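Equipment budget season again, so a thread about buying robot kit when you don't trust a single number on the quote.
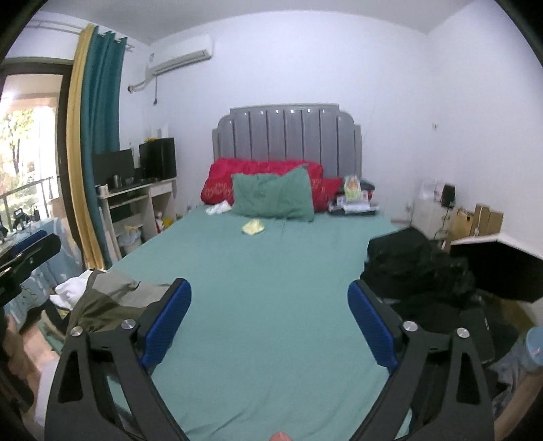
First thing: I'm not against automation. I'm against paying for it twice. Last year we did exactly that, and I signed the form, so this is partly me yelling at myself.

The plan as pitched to me on January 17, 2025 was simple. Buy hand-held grippers, have people do ordinary household jobs with them, collect the recordings, decide on an arm later. Cheap end first. Fine. I liked it then and I mostly like it now.

The trouble is the word "cheap". A gripper with no motor in it looks like a bargain next to an arm. Then you add pads, pins, mounts, storage, chargers, and somebody's wages to look after the lot.

Zuccaro quoted us $300 a unit. Etberg quoted $200. Guess which one I wanted. Guess which one had shipping, spare pads and the mount as separate lines on page four.

By the time Lucyna Adamczyk had put both quotes in one spreadsheet with the same columns, the cheaper one wasn't cheaper. She did it in a lunch break. I'd been going back and forth with the sales desk for weeks.

So, rule one in my house: nobody sees a unit price until it has the consumables beside it. Finger pads wear. Ask how many hours they're rated for, and if the answer is "it depends on usage", write down zero and plan from there.

Rule two. Ask what a spare pin costs and how long it takes to arrive. Not the whole jaw, the pin. One supplier would only sell us the complete assembly. I would rather have known that before the purchase order than after.

Now the bit that gets me in trouble at meetings. Everyone wants to budget for a lab. A mock bedroom, a mock kitchen, nice flooring, lights on a rail. Clallska sent us a fit-out proposal and it was very handsome.

It was also more than everything else on the list put together. For a pretend bedroom. Most people I know already have a real one, with a bed that needs making and stuff piled at the side of it.

Real homes cost you in other ways, mind. Travel, insurance, paying the household properly, hours lost moving gear between rooms. Put those in the budget as their own line. Don't hide them under "misc" like we did.

Bogdan Domański at our Mumbridge office still thinks I'm wrong about the fit-out. His point is that you can reset a lab room the same way every time. Fair. I asked him how many of our customers live in a room that gets reset. We've agreed to disagree until September.

Rule three: storage. I've watched a proposal with $2000 for grippers and nothing at all for drives. Recordings pile up fast. Get the supplier to give you file sizes per hour in writing, then double it. I've never regretted doubling it.

Rule four: don't buy the arm yet. I know. The arm is the fun part. The arm demo had folks clapping. It folded the same towel over and over on the same table and I asked if I could swap the towel. "Not today."

What I'd put my name to this year: a small set of grippers, twice the spare pads you reckon you need, a proper drive budget, and $100 a month set aside for bits that go missing. They go missing.

And a stop date. If the recordings haven't been any use by September we quit spending and talk about it. Everybody agreed to that very quickly, so I'm getting it in writing.

A few of you have asked for the spreadsheet. It's Lucyna's, I'll check with her. Columns are: unit, pads, pins, mount, freight, storage, people's time. If your supplier can't fill in all seven, keep your chequebook shut.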